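A Stopped Arm Is Not a Safe Arm

By Vitória Paiva

The incident at the Huttunen test kitchen in December injured no one, and for that reason it has received less attention than it deserves. A robotic arm lifting bottles from a counter lost its connection to the planning computer. It stopped, as designed. Then, 53 seconds later, the connection returned and the arm completed the motion it had been given, while a technician was reaching across the counter to clear a spill.

The technician stepped back in time. The bottle broke against the counter edge. The report filed by Prolico, which maintains the site, classified the event as a communications fault with property damage. In the narrow sense that is correct. The network did fail, and a switch has been replaced.

I believe the classification is wrong in the sense that matters. Networks fail every week in every building. The hazard came from a decision, made long before that Monday, that a command received before an interruption should still be valid after it. The arm did not know that the counter had changed. It held a plan for a room that no longer existed, and it was permitted to carry that plan out.

Ulla Riihimäki, who reviewed the controller logs for Skitenine, found that the resume function had been exercised 700 times in testing. In 400 of those tests the interruption lasted less than a second. In none of them did an object or a person enter the work area during the pause. The function passed every test it was given, and the operators were told it had been fully validated.

Much of that testing was done in simulation, and critics have been quick to blame the practice. I do not share that view. A rendered kitchen costs nothing to damage, and a team can try a grasp overnight that would take a month on hardware. 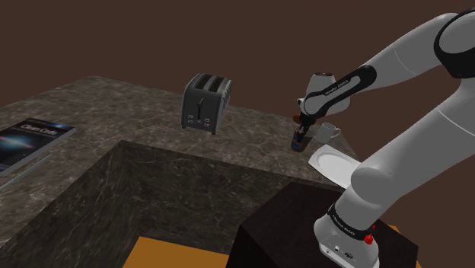 The weakness lies in what the tests left out. If a simulated counter stays exactly as it was while the arm is stopped, the test measures only whether the software can pick up where it left off. It should also move the mug, take away the plate, or place an obstacle in the path before the signal returns. These are small changes to a script. Under the Haria test plan they were listed as optional, and they were not run.

Two measures should be adopted without waiting for a more serious event. First, any motion command should expire when the connection is lost, and a person at the controls should have to issue a new one. Second, every site should record unplanned stops and restarts as safety events, whether or not anything was broken.

Operators will object that the first measure costs time. It will. A kitchen line that pauses several times in a shift will need someone to walk over, look at the counter and press a button. Prolico has already asked whether short interruptions could be exempt. I would oppose any exemption until its supporters can show how an arm is to tell a harmless short pause from a dangerous one, and the logs from Huttunen offer no help on that point.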